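Why Are So Many Things White?

by Jeanie MacRitchie

Have you ever sat at a white table on a sunny morning and had to squint a bit? I have, and I was only trying to eat my toast! It got me thinking about white, which is one of those things we see all day long and hardly ever stop to wonder about. So pull up a chair (any colour you like) and let's wonder about it together for a while.

First we need to talk about light, because without light there isn't any colour at all. If you went into a cupboard and shut the door tight, so tight that not one little sliver of light got in, your red jumper wouldn't look red. It wouldn't look like anything! Your eyes need light to bounce off the jumper and come in through your pupils, those small black dots in the middle of your eyes.

Now, sunlight looks plain, but it's really a big mixture. Red, orange, yellow, green, blue and violet are all in there, travelling along together like kids on a school bus. You've seen them get off the bus if you've ever seen a rainbow. Raindrops bend each colour by a slightly different amount, so the colours spread out and you can see them side by side.

When that mixture of light lands on something, some of the colours get soaked up and some bounce away again. Scientists say the soaked-up ones are absorbed and the bouncing ones are reflected. A ripe tomato absorbs most of the green and blue and reflects mostly red, and that's the part that reaches you. A gum leaf reflects more green than red or blue. And something white reflects nearly all of the colours, all jumbled up, so what reaches your eye is the whole busload.

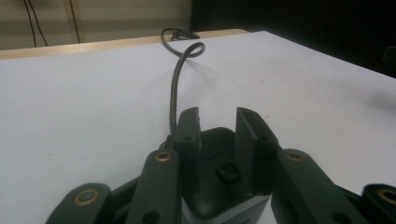
Dark grey in front, white behind. Which one is sending more light to your eyes?

Black and dark grey things do the opposite. They absorb most of the light and send only a little back. The light they absorb doesn't just vanish, either. It turns into warmth, and you can feel that for yourself if you've ever walked barefoot across a dark road in summer and hopped all the way to the grass. (I don't recommend it.) A white line painted on the same road is usually kinder to your toes.

My friend Murali Achari lives in a very hot little town called Brimari, and he painted his chook shed roof white for exactly this reason. He tells me the hens are much happier, though I'm not sure how he asked them.

But wait, you might be thinking, a mirror bounces back nearly all the light too, and a mirror isn't white! What a good thing to think. I was quite a lot older than you before it occurred to me. The difference is in how the light bounces.

A mirror is very, very smooth, so light comes off it in a neat and tidy way, like a tennis ball off a flat wall. All the rays stay in order, and you see a picture of your own face with toothpaste on its chin. Something like a sheet of paper is rough, even if it feels smooth to your fingers. Under a microscope it's a tangle of tiny fibres, with gaps and bumps everywhere. Light hits all those bumps and scatters off every which way, so the picture gets completely scrambled. When a surface scatters light like this we call it matte. When it keeps a bit of the neat bouncing, we call it glossy, and you'll notice bright shiny patches on it.

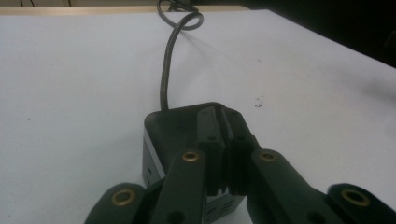
Snow is my favourite case of scattering. A single ice crystal is clear, like a tiny window. So is a grain of sugar, and so is a grain of salt. Put one grain of salt on your fingertip and look at it closely, and you'll find you can nearly see through it. But tip out a whole spoonful and it's white! The light goes into one grain and out the side, bounces off the next one, slips through another, and by the time it finds its way back to you it has been scattered in every direction. No colour has been taken out along the way, so white is what you get. Clouds do the same trick with water droplets, and so does the foam on a wave or in your bath.

Would you like to try it? You'll need a grown-up to say yes to the mess.

Take a clear glass of water and stand a torch beside it in a dim room, shining through. Have a look at the water from above. Now add 4 drops of milk and stir, and look again. The water will glow softly, as the tiny blobs of fat and protein in the milk are scattering the light. Keep adding milk, up to 15 drops, and stop to look every now and then. If you look from the side it may seem a teeny bit blue, and if you look straight through towards the torch it may seem a bit yellow. That's very like what happens in the sky, and it deserves a whole story of its own, so I'll save it for May.

One last thing to go and hunt for. Gather up everything white you can find in your kitchen: a plate, an egg, some flour, a tea towel. Put them next to each other and you'll see they aren't the same at all. One is creamy, another is a little bit blue, and the one you thought was the whitest might look quite grubby beside its neighbour. See which one your family picks as the whitest, and expect an argument.

Filed under: Light and Colour, Curious Kids, Things to Try at Home

More to read
Why Is the Sky Blue but Sunset Orange? (coming in May)
How Do Raindrops Make a Rainbow?
What Makes a Shadow Fuzzy?
Dinesh Thampi's Kitchen Science: Bubbles That Bounce
Why Do Cats' Eyes Shine at Night?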